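Why Do Tables Get Messy?

A table is a flat thing that holds stuff up. That is its whole job, and it is very good at it. Maybe too good. Put down one sock and by dinner it has company.

Grown-ups call this clutter. It happens because a table sits at just the right height for dropping things on your way to somewhere more fun.

Clearing one takes 3 steps. Carry off whatever belongs in another room. Throw out the trash (yes, the apple core too). Wipe what's left, which should be table.

Start in the middle and work out to the edges. A bare patch in the middle makes you feel like a champion, even with 12 crayons still to go.

Under the bed does not count as another room. Your parents have looked there. 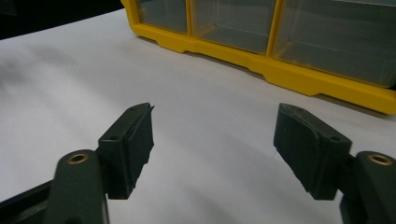 Words and photo: Xóchitl Montes
22nd March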